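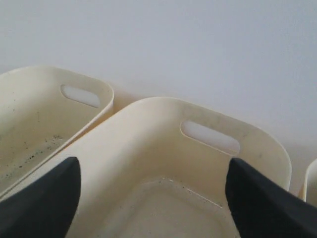
Against the Cheese Board in a Box

My brother-in-law's office sent him a Fankhauser gift crate in July, and by Wednesday we had all been called over to help him get rid of it. It held 29 items. I ate fig crackers standing up at his counter and tried to work out who had ever wanted a jar of pear mustard the size of a thimble.

I like food and I like presents, so I ought to be the easy customer. But a gift crate is mostly shredded paper. Fankhauser charges 60 dollars for the small one, and you could walk into any decent deli with that money and leave with one serious wedge of cheese, a good salami and change for parking. The person receiving it would know what it was and eat it that night.

The trade knows this, I think, and pads accordingly. The Marico catalog runs to 43 pages and calls everything "hand-selected," as though the other firms use their feet.

So send one thing, and plenty of it. A whole ham is a present — a tiny chutney is an errand you've given somebody. My brother-in-law still has four of them, and he has started leaving them at our house.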